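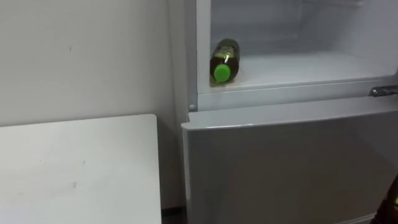
June 2024. Finished cutting the Mavromatis interview tonight. The recording runs to 83 minutes, of which the magazine wants 10 for the podcast and around 39 lines for print. The actress talks about her divorce for most of the second half. Her publicist at Astari had ruled the subject out in writing in January, then let it through without a word, so I have kept both versions on the drive, labelled A and B.

Level problems on her channel from the point where she moves her chair. Corrected by hand. The remark about the second wedding is usable, though she drops her voice on the husband's name and I have marked it as unclear in the transcript. The Dorken premiere material is flat and can go. Sent version B to the desk with a note on the cuts.
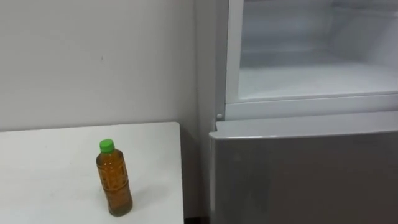
Multwood rang back within 20 minutes to say that the divorce should open the piece, that readers would not wait for it, and that the childhood section could lose half its length. I disagree about the childhood section, as it explains why she married so young. Agreed to move the divorce up. New running order to be typed out in the morning, before the legal read.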